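Lelloler - simulated table tasks, student project

README for the data folder. Last changed November 25, 2020.

What it is

Lelloler is the simulation half of the robotics club's second-year project. One arm with a parallel gripper works at a table and puts small groceries into a basket. Everything in this folder was rendered. The real-arm recordings are kept separately under Mosia and have their own README.

Contents

1,226 episodes, sorted into 3 task folders:

can_to_basket
carton_to_basket
clear_table (everything on the table goes in the basket)

Each episode folder holds the rendered frames, a joint log and a short text file with the instruction. Episodes run for about 35 seconds.

How it was made

Six students drove the arm by keyboard using Stokura, our own control script. Floor and wall textures are changed between batches. Object positions are drawn at random before each episode, so an item can start partly hidden behind the basket. We kept those episodes in.

Known problems

Gripper width is missing from the joint log in the oldest batch, recorded in April. Use the commanded value there.
Some instruction files say "box" where they mean the milk carton.
Failed grasps are marked fail in the text file - please don't delete them, the Lo group trains on them.

Using it

Club members can copy the folder freely. If you use it in coursework, name the project and say which batches you took. Questions and corrections go to Satish Sachdeva, who also keeps the list of reported bad episodes. Send the task folder and episode number with any report.

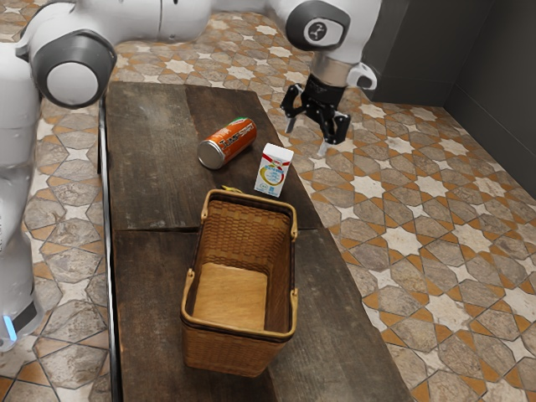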